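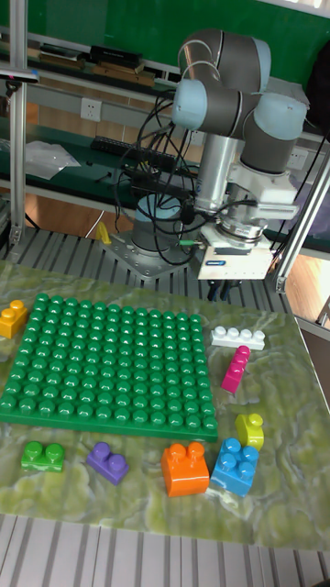

Do children need a baseplate to get something out of big building blocks? Most of them will build just as much on a bare floor, and the plate earns its keep only when the blocks are few, the builder is small, or the surface is one you'd like to keep clear by dinner.

I say that as someone who has bought four of the things. The last one was a Bestmont, bright green, and it came in a box that promised "structured creative growth." It has since grown a fine crop of dust behind the couch. So I'm not a neutral party, and I won't pretend to be.

The sales pitch for the plate goes something like this. A child with loose blocks makes towers, the towers fall over, the child gets upset and wanders off. Give the same child a plate and the bottom layer locks down, the tower stands, and the child stays put and learns about planning. You hear this from toy stores, from parenting sites, and from other parents in the checkout line at Dramow, where the plates are stacked at exactly the height of a three-year-old.

I don't buy all of it. I've watched a fair amount of block play on my own living room floor, and falling over is a good half of the fun. A tower that can't be knocked down is furniture. When my younger one got her first plate she built on it for maybe 5 minutes, found that nothing would slide, and went back to pushing a train of blocks along the baseboard. The plate became a parking lot. Later it became a tray for crackers, and it was pretty good at that, apart from the crumbs between the studs.

Then there's the matter of how many blocks come with it. The big tub we were given as a present had 60 pieces in it, and for the first month I thought that was stingy. A cousin's kids had inherited a collection of roughly 600, and you could hear them being tipped out from the driveway. What I noticed over there was that almost no building went on. There was digging and sorting, and there was a long argument over one piece with a steering wheel. The pile was so big that finding a block took longer than placing it, and a kid of two or three doesn't have that kind of patience. Neither do I.
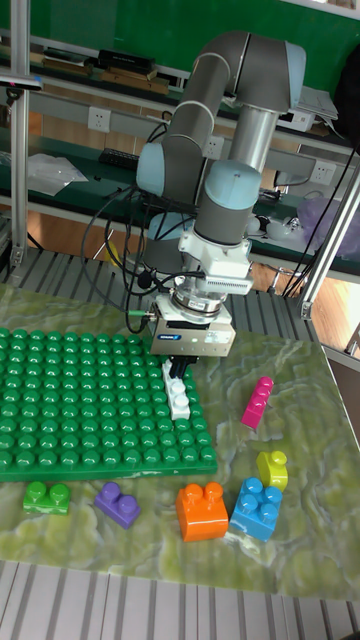
My own view, for what it's worth, is that a handful is enough to start with. I don't mean for a whole childhood, just for one sitting. Put out a few pieces and put the tub back in the closet. If you insist on the plate, a spread like the one on that marbled tabletop is plenty: one big green plate, a white block standing near its right side, and six more waiting on the bare surface, no two of them quite the same color. The tall orange one begs to be a chimney or a person. The yellow-green one with a single stud on top is the sort of piece a child will fight for, and with so few others on the table it can't get lost.

What bothers me about the usual advice is that it always ends in a purchase. Too few blocks? Buy the add-on set. Wobbly towers? Buy a plate. Plate too small? There's a larger one, and a low table with a plate built into the top, and a bag that turns into a mat. I looked hard at the Odo table in July, when it was marked down, and what finally stopped me was picturing where it would go. We'd have had to move the bookcase.

I've read Brynjólfsdóttir's little book on play at home, the one that gets passed around at our preschool, and I agree with more of it than I expected to. The chapter on rotating toys is sensible. But even there the plate gets a full page of praise with nothing behind it except a description of a calm, happy classroom, and I'd like to know how calm that room was before the plates showed up. A good teacher could keep that room calm with a bag of potatoes.

In fairness, I'll give the plate two points. It's useful on a hard, slick table, where loose blocks skate around and end up under the radiator. And it's good for kids who want to leave something half built and come back to it after lunch, because you can lift the whole business up and put it on a shelf. My older one cared about that a lot. He'd work on a garage for 30 minutes, ask me to put it up high, and check on it before bed.

His sister has never once asked me to save anything. She'd like the crackers back on the plate, please, and the blocks on the floor where she left them.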